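환전 메모, 그리고 제가 요즘 통화를 보는 방식

2025년 7월 10일

지난 호에 금 얘기를 너무 길게 해서 이번엔 짧게 가야지 했는데, 쓰다 보니 또 길어졌어요. 커피 한 잔 옆에 두고 읽어 주세요.

이번 호 주제는 환전입니다. 정확히는 외화를 조금씩 사 모으는 사람이 수수료와 스프레드를 어떻게 챙겨 봐야 하는지에 대한 얘기예요. 환율 전망이 궁금해서 여신 분들은 조금 실망하실 수도 있겠네요. 저도 전망 글 읽는 걸 참 좋아하거든요. 아침마다 달러가 어디로 간다더라, 엔화가 바닥이라더라 하는 글을 줄줄이 읽고 나면 뭔가 공부한 기분이 들잖아요. 그런데 지난 1월에 제 환전 내역을 한 줄씩 엑셀에 옮겨 적어 보고는 생각이 좀 바뀌었습니다. 제가 방향을 맞혀서 번 돈보다 생각 없이 낸 비용이 더 눈에 들어오더라고요.

어떻게 된 거냐면요. 저는 여행 가기 전에 한 번, 해외 주식 살 때 한 번, 그리고 그냥 싸 보일 때 또 한 번, 이렇게 그때그때 앱을 열어서 환전을 해 왔어요. 앱도 제각각이었고요. 어떤 날은 은행 앱, 어떤 날은 증권사 앱, 급할 때는 공항 창구(네, 저도 압니다, 공항 창구요...). 기록도 안 했어요. 환율 알림은 열심히 걸어 놓고 정작 제가 얼마에 샀는지는 몰랐던 거죠.

그래서 거래 내역을 다 내려받았습니다. 날짜, 통화, 금액, 적용 환율, 그리고 그 시각의 매매기준율. 마지막 칸 채우는 게 제일 귀찮았어요. 은행 홈페이지에서 고시 회차별 환율을 조회해서 하나하나 찾아 넣었거든요. 주말 저녁을 통째로 썼는데, 그래도 해 볼 만합니다. 적용 환율에서 매매기준율을 빼면 제가 1달러 살 때마다 얼마를 얹어 줬는지가 나와요. 여기에 금액을 곱하면 건별 비용이고요. 엑셀 함수라고 할 것도 없이 빼기 한 번 곱하기 한 번이에요.

용어를 잠깐 짚고 갈게요. 매매기준율은 사고파는 가격의 기준이 되는 값이고, 우리가 실제로 외화를 살 때는 여기에 스프레드가 붙습니다. 팔 때는 반대로 깎이고요. 현찰로 살 때와 계좌로 송금할 때 붙는 폭도 다릅니다. 보통 현찰 쪽이 더 넓어요. 지폐를 들여오고 보관하는 비용이 들어가니까 그럴 만하죠. 이 폭은 은행마다 다르고 통화마다도 다릅니다. 달러는 좁은 편이고, 거래가 적은 통화로 갈수록 꽤 넓어집니다. 동남아 통화로 현찰 환전해 보신 분은 살 때 값과 팔 때 값 차이에 한 번쯤 놀라셨을 거예요.

그다음이 우대율인데요, 이게 은근히 사람을 헷갈리게 합니다. 우대율은 환율을 깎아 주는 비율이 아니라 스프레드를 깎아 주는 비율이에요. 그러니까 같은 우대율이라고 해도 원래 스프레드가 넓은 곳에서는 여전히 더 비쌀 수 있습니다. 저는 이걸 알고는 있었는데, 앱 화면에 큼직하게 적힌 숫자를 보면 머리가 멈추더라고요. 아, 많이 깎아 주네, 하고 그냥 눌렀어요. 내역을 정리해 보니 우대율이 높다고 좋아했던 거래가 우대율이 낮았던 다른 앱 거래보다 비싼 경우가 있었습니다. 좀 약이 올랐어요!

시간대도 봐야 합니다. 늦은 밤이나 휴일에는 평소와 다른 조건을 적용하는 곳이 있어요. 가환율로 먼저 처리하고 나중에 차액을 정산해 주는 증권사도 있고, 아예 폭을 넓혀서 고시하는 곳도 있고요. 이건 약관이나 안내 페이지를 읽어 보셔야 해요. 저는 잠들기 전에 누워서 환전하는 버릇이 있었는데, 정리한 표를 시각순으로 정렬해 보고 그 버릇을 고쳤습니다. 지금은 점심 먹고 나서 합니다. 뭐 대단한 비법이 있는 시간이라서가 아니고요, 그냥 그때가 제가 정신이 제일 멀쩡한 시간이에요.

수첩 얘기도 해야겠네요. 요즘은 환전할 때마다 Zitora라는 가계부 앱에 메모를 한 줄 남깁니다. 어디서, 얼마를, 왜. 이 '왜'가 생각보다 재미있어요. 한 달쯤 지나서 읽어 보면 "뉴스 보고 불안해서"가 꽤 나옵니다. "여행 경비"나 "배당 재투자"처럼 용도가 있는 환전은 나중에 봐도 후회가 없는데, 불안해서 산 건 며칠 뒤에 환율이 어디로 갔든 기분이 별로더라고요. 올라가면 더 살걸, 내려가면 왜 샀을까. 저만 이런가요?

독자분들이 메일로 자주 물어보시는 게 분할 매수예요. 한 번에 사는 게 나으냐, 나눠 사는 게 나으냐. 저는 나눠 사는 쪽인데 이유가 좀 소박합니다. 한꺼번에 사고 나면 제가 하루 종일 차트를 봐요. 일을 못 합니다. 그래서 필요한 금액을 4번으로 쪼개서 정해 둔 날짜에 삽니다. 금액이 3000달러라면 한 번에 750달러씩이겠죠. 그날 환율이 마음에 안 들어도 그냥 삽니다. 처음엔 이게 어려웠어요. 하루만 더 기다리면 내릴 것 같고, 그러다 보면 일주일이 가고요.

다만 나눠 살 때 꼭 확인하실 게 있습니다. 건당 고정 수수료가 붙는 곳이면 나눌수록 손해예요. 스프레드만 받는 곳이라면 몇 번에 나누든 비율은 같으니 상관이 없고요. 해외 송금은 특히 조심하세요. 보내는 쪽 수수료 말고도 전신료, 중계 은행 수수료, 받는 은행 수수료가 따로 있을 수 있어서, 쪼개 보내면 그게 매번 나갑니다. 유학 간 가족에게 생활비 보내시는 분들은 매달 보내는 것과 분기마다 보내는 것을 한번 나란히 놓고 계산해 보세요. 환율 차이보다 이쪽이 더 클 때도 있어요.

최소 우대 금액이 걸려 있는 곳도 있습니다. 일정 금액 이상이어야 높은 우대율을 준다든지, 하루에 몇 번까지만 적용한다든지요. 이런 조건은 이벤트 페이지 맨 아래에 작은 글씨로 들어가 있어서 저도 몇 번이나 놓쳤어요. 요즘은 이벤트 페이지를 열면 일단 맨 아래로 쭉 내려서 거기부터 읽습니다. 종료일도 거기 있고요. 작년에 끝난 이벤트가 아직 검색에 걸리는 경우가 꽤 많더라고요.

외화 통장 얘기도 조금 할게요. 사 놓은 달러를 어디에 두느냐도 비용입니다. 보통예금에 그대로 두면 이자가 거의 없거나 아예 없는 곳이 많아요. 당장 쓸 돈이 아니라면 외화 정기예금이나 외화 RP 같은 걸 비교해 보실 만합니다. 물론 상품마다 예금자 보호가 되는 것과 안 되는 것이 섞여 있으니 그건 꼭 가입 화면에서 확인하시고요. 제가 특정 상품을 권하는 건 아니에요(이 뉴스레터는 광고를 안 받습니다). 그리고 외화 통장에서 현찰로 찾을 때 현찰 수수료가 또 붙는 경우가 있어요. 전산으로 싸게 샀다고 좋아하다가 찾을 때 내는 거죠. 제가 그랬습니다. 여행 가기 전날에요.

카드도 빼놓을 수 없죠. 해외에서 결제할 때 단말기가 원화로 할지 현지 통화로 할지 물어보면 현지 통화를 고르세요. 원화 결제를 고르면 중간에 환전이 한 번 더 끼면서 수수료가 붙습니다. 카드사 앱에서 해외 원화 결제 차단을 신청해 두면 실수할 일이 없어요. 온라인 쇼핑몰에서도 똑같아요. 결제 통화가 자기 마음대로 원화로 바뀌어 있는 사이트가 있어서, 저는 마지막 결제 버튼 누르기 전에 통화 표시를 한 번 더 봅니다.

아, 그리고 지난 호에서 예고했던 숫자! 저희 구독자가 3598명이 됐습니다. 처음 시작할 때는 제 가족한테까지 구독 버튼을 눌러 달라고 부탁했었는데, 정말 고맙습니다. 답장 주시는 분들 메일도 다 읽고 있어요. 답이 늦을 뿐이에요.

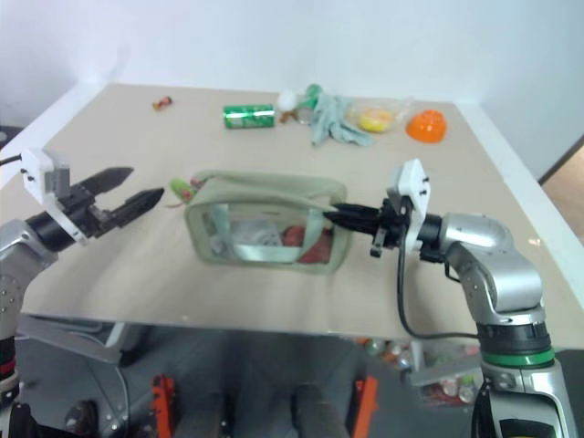 환율이 떨어질 때까지 기다렸다가 한꺼번에 환전해도 될까요?

쓸 날짜가 정해진 돈이라면 기다리지 말고 그 날짜까지 나눠서 사 두시는 쪽이 편합니다. 날짜가 없는 돈이라면 기다리셔도 되지만, 얼마가 되면 살지 미리 적어 두세요. 적어 두지 않으면 내려왔을 때 더 내릴 것 같아서 또 못 사게 됩니다. 제가 그렇게 놓친 게 한두 번이 아니에요.

비슷한 질문으로, 이미 비싸게 산 달러를 어떻게 하면 좋겠냐는 메일도 여러 통 받았어요. 저라면 먼저 그 달러를 쓸 데가 있는지부터 볼 것 같습니다. 내년에 여행을 가거나 해외 주식을 살 계획이 있으면 굳이 원화로 되돌릴 이유가 없어요. 되돌렸다가 다시 사면 스프레드를 왕복으로 냅니다. 쓸 데가 전혀 없고 원화가 급하면 그때는 파는 게 맞고요. 평균 매입 단가를 붙들고 있느라 카드 대금이 밀리면 그 이자가 더 무섭습니다.

환차익에 세금이 붙느냐는 질문도 있었는데, 개인이 그냥 외화를 사서 예금해 두었다가 바꾼 경우와 펀드나 다른 상품을 통한 경우가 다르게 취급됩니다. 이건 제가 어설프게 정리해 드리는 것보다 가입하신 금융사나 세무서에 상품 이름을 대고 물어보시는 게 정확해요. 상품 이름을 꼭 대셔야 합니다. 그냥 "외화요" 하면 답도 두루뭉술하게 돌아오더라고요.

엑셀 양식을 보내 달라는 분들이 계셔서 칸 구성만 적어 둘게요. 날짜와 시각, 이용한 곳, 통화, 금액, 적용 환율, 매매기준율, 차이, 건별 비용, 용도. 이게 전부예요. 색칠도 안 했고 그래프도 없습니다. 과거 내역을 다 채우기 벅차시면 최근 3건만 해 보세요. 그 정도만 해도 어디가 비쌌는지 감이 옵니다. 이용한 곳 이름은 똑같이 적으셔야 나중에 필터가 걸려요. 저는 같은 은행을 어떤 줄에는 약자로, 어떤 줄에는 정식 이름으로 적어 놔서 고치느라 한참 걸렸네요.

다음 호에서는 엔화를 다뤄 볼까 합니다. 엔화는 100엔 단위로 고시되다 보니 계산할 때 한 자리씩 틀리기가 쉬워서, 그 얘기부터 하려고요. 여러분이 엔화 환전하면서 겪은 일이 있으면 이 메일에 그대로 답장해 주세요. 실어도 되는지 안 되는지도 한 줄 적어 주시면 제가 일하기 편합니다.

이 뉴스레터는 개인적인 기록이고 투자 권유가 아닙니다. 수수료와 우대 조건은 금융사마다 수시로 바뀌니 거래하시기 전에 직접 확인해 주세요. 받는 주소를 바꾸시려면 메일 맨 아래 구독 설정에서 하실 수 있어요.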